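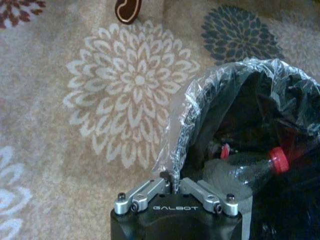 7. Grasping thin film: closing on an edge the depth camera cannot see

7.1 Problem

The bin liner task was set at the start of the module as an instance of deformable object manipulation. A two-finger gripper must take hold of the rim of a liner so that it can be lifted or drawn together. Clear film returns poor depth readings. Stereo matching fails on it, and bright highlights move with the camera, so a point that looks fixed in one view may be gone in the next.

Section 6 treated the liner as a surface. From here on it is treated as a curve, namely the rim, with a strip of film hanging below it.

7.2 Rim estimation

The method follows the Satach baseline as modified by Sajib Gazi. Three stages are used:

1. Segment the film in the wrist view. The network was trained on 667 labelled views.
2. Fit a spline to the upper boundary of the mask.
3. Score points along the spline by local curvature and by distance from the nearest fingertip. The best point becomes the target.

Note that stage 3 prefers loose film. A stretched rim gives a clean spline but leaves little material to pinch.
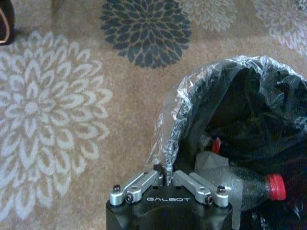
The closing rule is where most of the marks were lost in October. Jaw position alone is a weak test of a grasp, because film is thinner than the error in the finger encoder. A closed gripper with film in it and a closed gripper with nothing in it report the same width. The wrist view carries more information: a thin fold of clear film runs from between the fingertips up to the rim of the liner, and the classifier is trained to find this bridge. The bottle inside the bag is a distractor. Its red cap is easy to detect and says nothing about the grasp, so students should mask the interior before computing any score.

7.3 Result

Of 237 trials in the Flurkdale set, the width test gave the wrong label in around a quarter. The bridge test was wrong in 11. Rosângela Moura checked these by hand and found that 7 were false positives in which film lay behind the fingers without being held. A short pull of the arm followed by a second view separates most such cases – the held film moves with the fingers and the background film does not.

7.4 Limits

The method assumes that the rim is in view before closing. It has no model of tearing. Patterned floors lower the segmentation score, as strong outlines seen through the film are taken for folds. Gleice Brito's notes on the Dantas data give the figures by floor type.

Exercise for next week: write the pull test as a function of two mask images and the wrist displacement. State the smallest displacement at which your test is reliable, and show how you found it.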